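Print this page | E-mail this release

FOR IMMEDIATE RELEASE
October 2022

Clustow Stoneware Opens Its Doors Again With New Stundine Table Line and a Season of Evening Classes

SERUSPORT – Clustow, the small pottery and tableware maker on the old harbor road in Serusport, is very happy to announce that its showroom is open to the public again after a long summer of sawdust, paint and moving boxes. The shop closed its front door in September so the floor could be replaced, and the whole team has missed the company of its regular customers more than we expected to.

Visitors will find the same friendly counter and the same pot of coffee on it, along with a good deal more room to look around. The shelves now run the full length of the building, and the seconds corner (we know how many of you come straight in and head for it!) has been moved nearer to the window, where the light is kinder and you can see what you are getting.

The reopening also brings the first pieces in Stundine, a new line of everyday plates, bowls and serving dishes that has been on our workbenches for the better part of two years. Stundine is meant for ordinary suppers. The shapes are low and plain, the glazes are quiet, and everything in the line stacks, which was the request we heard most often from people with small kitchens. The first firing run came to 600 pieces, and more will follow through the winter as the kilns allow.
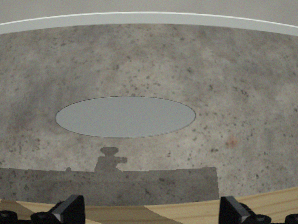
Prices for Stundine start at $9 for a small dipping bowl and go up to $54 for the large serving dish. Pieces are sold one at a time as well as in sets, so a broken plate doesn't have to mean starting over. Anyone who has been collecting our older Ko line can rest easy, too. Ko will stay in production, and the two were glazed with each other in mind, so they sit together on the same table very nicely.

Evening classes are coming back as well, and we could not be more pleased about it. Each course meets once a week for eight weeks in the back studio, with clay, glazes and firing included in the fee. Beginners are warmly welcome, and so are people who took a class with us years ago and feel they have forgotten all of it. There are day sessions for older students who would sooner not drive after dark, and a family table on weekend mornings for children who come with a grown-up.

"We make things for people to eat from, and it has been a strange few weeks with only ourselves to show them to," the company said. "We would love for our neighbors to come in, pick things up, turn them over and tell us what they think. A good many of our best ideas started with somebody at the counter saying they wished a bowl were just a little bit deeper."

Places in the evening classes can be reserved at the showroom counter or by telephone during shop hours. Gift cards may be used toward classes and tableware alike, and any card bought before the closing is still good. Parking is free behind the building, with a ramp to the side entrance.

About Clustow
Clustow makes stoneware for the table and kitchen in Serusport and sells it from its own showroom and through independent shops in the region.

Print this page | E-mail this release

Recent releases
Clustow Showroom to Close for New Floor
Ko Mugs Return in Two Winter Glazes
Serusport Harbor Market: Where to Find Our Stall
Holiday Ordering Dates for Shops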